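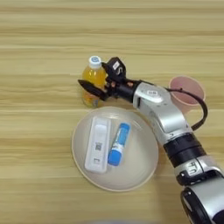
Momness是一套由个人发起、在共享工坊内组装调试的桌面机械臂装置，由拉米·萨利巴（Rami Saliba）主持搭建，工作地点为Hetley镇的Bataineh共享工坊。该装置以一台银白色外壳、黑色关节环的旧机械臂为主体，末端加装黑色双指夹爪，用于在普通木纹桌面上取放日常小件物品。其常用的桌面布置包括带白色旋盖的透明塑料瓶、浅粉色杯子和浅沿白色圆盘，瓶内装橙黄色果汁，盘中放置白色检测卡盒与带蓝色盖的小管；夹爪的一指较长而尖，可从瓶身一侧伸过，另一指抵近瓶肩。装置的控制程序称为Jarnenetti，与硬件部分分开维护。Momness在工坊成员中既指整套装置，也指围绕它形成的搭建记录和零件清单，本条目沿用前一种含义。

名称

Momness一名最初写在工坊储物架的标签上，用于区分该项目的零件箱与其他成员的箱子，后沿用为装置名称。早期记录中另有“二号臂”“木桌臂”等称呼，均已停用。Jarnenetti之名出自控制程序的首个目录名，萨利巴未说明其含义，工坊文档中也没有统一的中文译名。

沿革

搭建工作始于萨利巴购入一台停用多年的机械臂。该臂到手时没有夹爪和原装控制柜，底座螺孔与工坊现有台面不匹配。萨利巴先在家中车库完成通电检查和关节润滑，因车库地面不平、电源插座距离过远，随后将臂体移至Bataineh共享工坊，并租用靠墙的固定工位。

在工坊的第一阶段，工作集中于底座和供电。首个底座用工坊回收的型材拼成，臂体伸展到较远位置时晃动明显，抓取点每次都有偏移。第二个底座改为整块钢板，钢板下方衬橡胶垫，以减小木桌表面的压痕。钢板由工坊另一名成员代为钻孔，孔位有一处偏差，后以长圆孔修正，这一处修正至今保留。

第二阶段为夹爪选型。萨利巴先后试用过吸盘、三爪夹具和双指夹爪。吸盘对平整的盒面有效，对带纹路的瓶身则容易漏气；三爪夹具体积较大，接近盘内物品时常碰到盘沿。双指夹爪于当年四月装上，成为现行方案。同月，Jarnenetti完成重写，旧程序仅作存档。

此后的改动以线缆、指尖和桌面标定为主，未再更换主要机械部件。

结构

臂体

臂体由多节银白色圆筒形臂段和黑色关节环组成，肘部外壳呈圆弧形，上表面贴有白色小标签。臂体从工作区一侧伸入，沿斜向越过桌面。由于底座设在桌角，臂体在多数姿态下会占去杯子与圆盘之间的空间，布置物品时须预留这一通道。工坊的操作说明要求，物品摆好后先以低速空走一遍，再执行夹取。

外露线缆

夹爪的黑色线缆没有走臂体内部，从肘部外壳上方引出，绕成长环后回到臂体下段。这一走线方式便于检修，也使腕部转动时有足够余量，但线环较高，有时会从杯口上方经过。萨利巴曾尝试用扎带将线缆贴紧外壳，腕部转到极限附近时接头受力，该做法只用了很短时间即告放弃。现行做法是保留线环，在程序中限制肘部的最低高度，同时避免将较高的物品放在线环一侧。

夹爪

夹爪为黑色双指结构，由一段短的黑色圆柱形腕部与臂体相连。腕部可见橙色小紧固件，夹爪本体上表面有白色标签。夹爪本体下方另有一个黑色小支架，向下伸出，接近圆盘时其位置可能落在盘沿上方，因此下降路径须以支架最低点为准，不能只按指尖高度计算。搭建记录把这一点列为初学者最常忽略的事项。

指尖经过多次修改。最初的指尖内侧为光面，夹持圆柱形小件时容易滚动。萨利巴在内侧加贴防滑薄片，又将其中一指的外形修得更窄，以便从物品与盘面之间的空隙伸入。薄片属于消耗品，边缘翘起后即予更换。

底座与工作台

底座为钢板，以夹具固定在桌角。工作台为浅色木纹台面，纹理横向延伸。工坊成员曾建议铺设单色垫布，以减少木纹对视觉识别的影响，萨利巴试用后未采用，理由是垫布在物品拖动时会起皱，标定结果随之失效。台面纹理的影响改由识别程序处理。

控制程序

Jarnenetti负责读取物品位置、计算路径并发送关节指令。程序分为标定、规划和执行部分，均以文本文件保存参数。每次移动底座或更换指尖后，须重新标定。标定时，操作者将指尖依次对准桌面上的标记点并确认坐标，标记点用铅笔画在木纹较浅的位置，磨淡后重描。

夹取路径一般分为接近、对正、闭合和抬升。接近段在较高处完成，路径尽可能绕开杯子和瓶子；对正段使双指与目标物的长轴相交；闭合段以较小的力逐步收拢，达到设定阻力后停止。对于瓶类物品，程序从侧面接近，夹持位置由操作者按瓶形指定。对于盘中平放的小件，夹爪斜向下伸入，双指分别处于物品上下两侧。

程序设有软件急停，工位旁另装有实体急停按钮。按工坊规定，凡臂体通电，实体按钮须处于操作者伸手可及之处。软件急停不得作为唯一的停止手段。

练习物品与布置

Momness的练习物品取自家庭日用品，选择标准为外形差异明显、容易补充、跌落后不致造成危险。透明瓶和杯子用于练习避让与侧向接近。透明瓶在识别上难度较高，瓶身反光会改变其轮廓，瓶内饮料的橙黄色则有助于定位。杯子为空杯，重量轻，线缆或臂段稍有触碰即会移位，因此也被当作检查路径余量的参照。

圆盘用于限定小件的位置。盘沿隆起，可阻止小管滚到桌面上，但也缩小了夹爪进入的角度。检测卡盒为白色长方形，表面印有小二维码，放在近似白色的盘中时对比度低，识别程序主要依靠其边缘阴影和印刷部分。蓝白相间的小管颜色鲜明，常作为首个夹取目标。

两件小物的摆法对夹取难度影响较大。并排平放时，二者间隙很窄，指尖须避开相邻的一件；小管横搭在白色盒体一端时，其下方留出空隙，便于下指伸入，但盒体可能在抬升时被带动。工坊记录建议先练习横搭的摆法，熟悉后再改为并排。夹持点宜选在浅蓝色管身一段，避开管盖，以免盖体受力松脱。

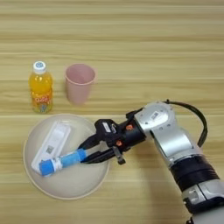 试运行

现行夹爪装上后，萨利巴在工坊进行了一轮取放练习，并在记录本中逐次登记。该轮练习共登记300次夹取，目标物包括小管、检测卡盒和饮料瓶。记录本按失败原因分类，主要类别为物品滚动、指尖触及盘沿、识别位置偏移以及线缆牵扯。其中指尖触及盘沿集中出现在练习前段，调整下降角度后减少；识别位置偏移则多见于傍晚，与工坊西窗的斜射光有关。萨利巴此后在窗上加装遮光帘，练习时间也改到上午。

检测卡盒的夹取较为困难。卡盒较薄，平放在盘中时双指难以从两侧稳定夹住。曾试用的办法包括在盒体下垫纸片、先推至盘沿再夹起，以及改用更薄的指尖。推至盘沿的办法较为可靠，但动作较慢，且盘子本身会随之移动。萨利巴在盘底加贴硅胶圈后，移动情况有所缓解。

装置尚不具备开启瓶盖和倾倒液体的功能。饮料瓶练习仅限于接近、夹持和短距离平移，瓶盖须预先旋紧。

费用

项目费用由萨利巴个人承担，工坊提供工位和公共工具。据其公开的零件清单，搭建总支出为2,308欧元，其中夹爪及其接口板400欧元，其余用于臂体购置、底座材料、电源、线缆和急停装置。清单未计入工位租金，也未计入制作过程中报废的指尖。清单附注指出，底座钢板若改用工坊余料，费用可以降低，但应先检查板面平整度。

维护

日常维护按固定次序进行。开机前检查底座夹具和线缆接头，确认线环没有缠绕臂段；开机后以低速依次转动各关节，留意异响；关机前将夹爪移至桌面上方的停放位置，双指保持微张，以免防滑薄片长期受压变形。

腕部紧固件在连续运行后可能松动，维护记录要求每隔3个工作日复紧一次，不得使用加长扳手。夹爪关节处只可使用少量干性润滑剂。曾有成员误用液体润滑油，油渍转移到指尖后造成打滑，该组指尖已作废。

圆盘和杯子在练习结束后清洗收起，饮料瓶不在工位过夜存放。检测卡盒与小管仅供夹取练习，存放于贴有标签的零件箱内，不作其他用途。

限制与争议

Momness的主要限制在于工作区较小、臂体占位较大。底座位于桌角的安排方便操作者从另一侧摆放物品，却使靠近底座的区域难以利用。工坊成员曾讨论将底座移至桌边中央，反对意见认为此举会占用过道。该问题没有形成结论，底座位置维持不变。

另一项讨论涉及外露线缆。部分成员主张将线缆改入软管，以符合工坊对固定设备的要求；萨利巴认为软管会增加腕部负担，并提出以限位和标识代替。工坊最终允许保留现有走线，条件是工位边界贴有警示带，运行时其他人员不得伸手进入。

关于装置是否适合初学者仿制，搭建记录持保留态度。记录认为机械部分可以参照，底座和供电部分则应根据所用臂体另行设计，不宜照搬孔位和线径。

相关资料

搭建记录由零件清单、接线图、标定步骤和练习登记组成，纸质本存于Bataineh共享工坊的资料架，仅供现场查阅。Jarnenetti的参数说明附于标定步骤之后。旧版程序与首个底座的图纸另册保存，封面标有“停用”字样。

参见

双指夹爪
桌面标定
共享工坊
急停装置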